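Lăcrămioara Matei lleva 25 años restaurando muebles en Bretomby y sigue sin poner rótulo en la puerta. «El que me busca, pregunta», dice. Aprendió el oficio en Skisville, en el taller de Oda Ekström, donde pasó siete inviernos lijando sillas antes de que le dejaran tocar un barniz.

En julio recibió el encargo más largo de su carrera: los muebles del antiguo comedor de la pensión Vasiliu, unas 31 piezas entre mesas, sillas y aparadores. Los nuevos dueños querían blanquearlo todo. Ella les pidió dos semanas para convencerlos de lo contrario.

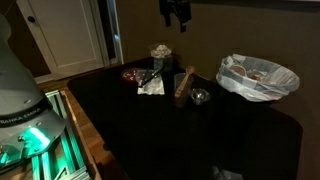
«Les llevé una silla terminada y otra sin tocar. Las dejé allí y me fui», cuenta. A los pocos días la llamaron para decirle que siguiera con el color original. El presupuesto, reconoce, se quedó corto. No contó con la carcoma de los aparadores ni con el precio de la goma laca.

Su hijo Iulian se encarga del transporte y de las facturas. «Él quiere que compre una lijadora nueva. Yo le digo que primero cobremos», comenta ella.

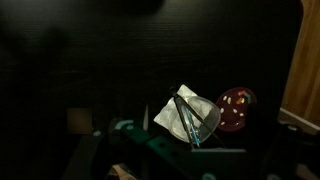
De los acabados habla con más ganas. Prefiere la cera en las sillas y el aceite en las mesas, y desconfía de los tintes que prometen resultados en una tarde. Los tonos muy oscuros le parecen los más difíciles: en un tablero casi negro, con la veta apenas marcada, una luz floja deja un reflejo turbio y cuesta juzgar la superficie. «Hay que agacharse y mirar de lado. Si solo miras desde arriba, das por bueno cualquier cosa».

No tiene aprendices. Corina Sârbu, que estuvo con ella una temporada, trabaja ahora por su cuenta en Wultmont y le manda clientes cuando no da abasto. «Me manda los armarios, que pesan», dice Matei. Espera entregar las últimas sillas de la pensión antes de que empiece el frío.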